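**Folding a soccer kit on the couch without it turning into a lump?**

My kid's red shirt with the white sleeves, plus the red shorts, gets folded on the sofa because every table is spoken for.
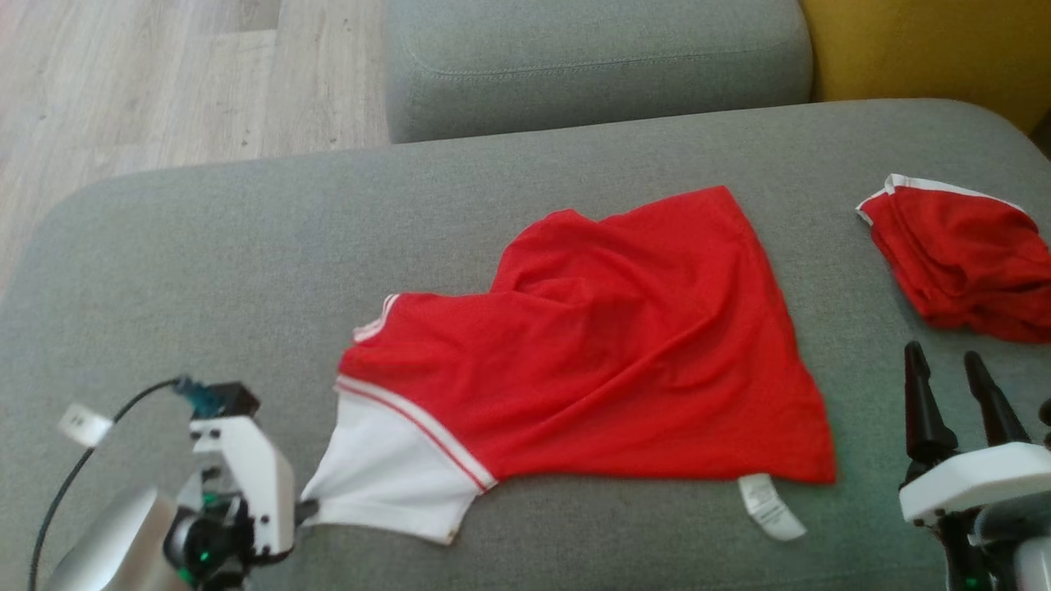 I get one side in, then the other side slides out in protest. Also, does a brownish mark near a white cuff need treating before the wash, or do I just hope?

— Marisol Arboleda

**Talha Marwat**

Pull the hem straight first. Then face down, sides in, sleeves back over, bottom up to the collar. Shorts in half, on top. Dab dish soap on the mark and leave it 34 minutes. (I forgot it once. Same result as 30.)

**Jawad Paracha**

Buy a table.

**Shahzad Memon**

Check the care label before you soap anything. Mine went pink in September.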